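Troncoso Mutual Savings Bank

Troncoso Mutual Savings Bank is a depositor-owned savings bank with its head office in Grinden. It takes deposits, makes home and small business loans, and provides payment services to local firms. It was formed by the merger of two older institutions, the Grinden Savings Society and the Troncoso Building and Loan Association.
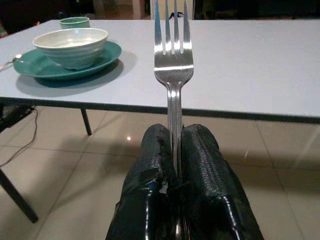
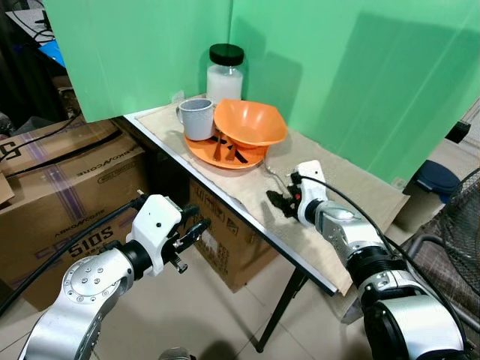

A fork in a gripper (first picture); tableware and a glass jar on a folding table (second picture).

Background

The Grinden Savings Society was set up to collect small weekly deposits from mill and rail workers. Its rules did not allow it to lend outside the town limits, and for much of its history it held most of its funds in government bonds. The Troncoso Building and Loan Association had the reverse problem. Demand for home loans in the Troncoso valley was steady, but the association had few depositors and depended on short-term borrowing from larger banks.

The two institutions shared a check-clearing arrangement for many years before a merger was proposed. Under the merger plan, members of both bodies became members of the combined bank on equal terms. Account numbers at the Grinden offices were left unchanged. Those at the Troncoso offices were given a new two-digit prefix, which is still in use.

Legal status

The bank is organized as a mutual. It has no share capital and pays no dividends. Net income is added to reserves after the yearly allocation to the loan loss account. A person becomes a member by holding a savings account with a positive balance on the record date, and each member has one vote regardless of the size of the deposit. Borrowers who hold no deposit account are not members.

A change of legal form requires the approval of two-thirds of the votes cast at a general meeting. One such proposal has been put forward. It would have turned the bank into a stock company, with shares offered first to members. The meeting was held on 9th May, and 2,068 votes were cast. The proposal failed to reach the required majority and was not brought back the following year. The bylaws were later amended so that a proposal of this kind must be sent to members in full, with the text of the new charter attached.

Operations

The bank has 81 employees. Its branches are in Grinden, Troncoso and Garkeck. The Garkeck branch does not handle business lending, and applications received there are passed to Grinden.

Deposits consist mainly of passbook and statement savings accounts, fixed-term certificates and checking accounts. Passbook accounts are closed to new customers but remain open for existing holders. Certificates may be redeemed early with a loss of interest, the amount of which depends on the original term.

Lending is mostly secured by residential property. The bank keeps its fixed-rate home loans on its own books up to an internal limit and sells the remainder, retaining the servicing in most cases. Business loans numbered 443 at the last published count. The majority were equipment loans and seasonal credit lines. The bank does not issue its own credit cards.

Payment systems

Account processing was done in-house until the bank moved to Clirnura, a shared ledger platform used by small savings institutions. The change was made in October, over a single weekend, during which the branches were closed and cash machine withdrawals were limited. Standing orders due in that period were posted on the next business day with the original value date.

Under the present setup, each branch posts directly to the central ledger. Interest is accrued daily and credited at the end of the quarter. Paper statements are sent only on request, except for passbook customers, whose books are updated at the counter.

See also

Mutual savings bank
Building and loan association
Conversion of mutual institutions
Deposit insurance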